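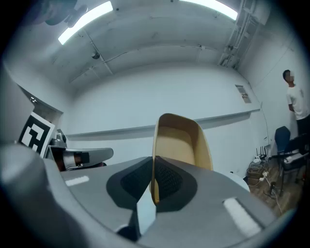 The ceiling of our room in Hamen, with the long lights on.

26th November

I did not plan to write about a ceiling. But I have spent so much of this month with my head bent back that my neck is sore, and I think other people who rent an old room for work may have the same questions I had.

We took the room at the end of the summer, Mio Minami and I, and a little later Facundo Rivadeneira joined us for the days when he is not teaching. It is on the third floor, in the building which everyone calls Butari after the company that was there before. The rent is 800 a month with the heating included. When we visited it the first time, I looked at the floor, at the windows, at the sink in the corridor. I asked Mr. Kadrić if the door can be locked from both sides. I did not look up one time.

Now I know this ceiling very well. It is white, with shallow beams, and between them there are seams where you can follow the old work of somebody. The lights are long fluorescent ones. They are strong and for the first days I was happy about this, because my last room was dark and I was always moving a lamp from one table to another. After two weeks I started to have a headache in the afternoon. Mio said it was the coffee. I stopped the coffee for 4 days and the headache stayed, so I started the coffee again.

I began to read in the evenings about tubes and their color. I learned that the number written on the tube tells how warm or cold the light is, and that the older kind of fitting has a part inside which can hum. Ours hums. You don't hear it when three people are working, but at seven in the evening, when I am alone, it is like a refrigerator in the next apartment. Facundo says he can't hear it at all. He is forty-six, and I told him it is maybe the age, and he did not like this.

So I went to Filmont, the electrical shop behind the station, with a paper where I had copied the numbers. The man there was patient with me. He explained that I can buy LED tubes which fit in the same place, but with some old fittings you must change the starter too, and with others it is necessary to change the wires, and for this I should call an electrician and not climb up myself. I asked him how I can know which one we have. He said to send him a picture of the inside with the cover open and the power off. I had brought only the numbers, so I went home with nothing except a small catalog.

Mr. Kadrić does not want that we touch the lights without him. I understand it, it is his building. He wrote me that he will come with his electrician in January, and that he will pay for the work if we pay for the tubes. I think this is fair. Mio thinks we should ask him to pay for everything. We are still discussing it.

There is also the question of the small dark round thing on the beam, near the middle. I believed it was for smoke. Mio believed it was a camera, and for one whole week she did not want to eat her lunch in the room. I asked Mr. Kadrić and he wrote back "old, from the company, not connected." He did not say what it is. We decided that this is enough for us, but I notice that Mio still eats her lunch with her back to it.

In the corner the cable trays come down from the ceiling, white metal, together with the pipes for the wires. At first I found them ugly and I wanted to hide them behind a curtain. Facundo was against the curtain. He said that if something must be repaired, the electrician will need to reach everything, and the curtain will be full of dust until Easter. Then I became used to them. I even like how they are painted the same white as the rest — it makes them quieter. I would only like to clean them, and for this we need a better ladder than the one from Mio's mother, which moves when you stand on the top.

Near the doorway there is a small metal bracket on the wall. I would like to hang a plant from it, but I don't know how much weight it can hold. If you know about brackets, please write me in the comments.

Until January I use a simple solution. In the afternoon we turn off the long lights and everybody has their own lamp on the table. Mine is an old one with a yellow shade which I brought from home, Mio has a clip lamp, and Facundo sits by the window and complains when it gets dark. The headache is better. It is not completely gone, but I can work until six, and when the long lights are off the room is silent and I can hear the tram.

Next week I will write about the floor, which has its own problems.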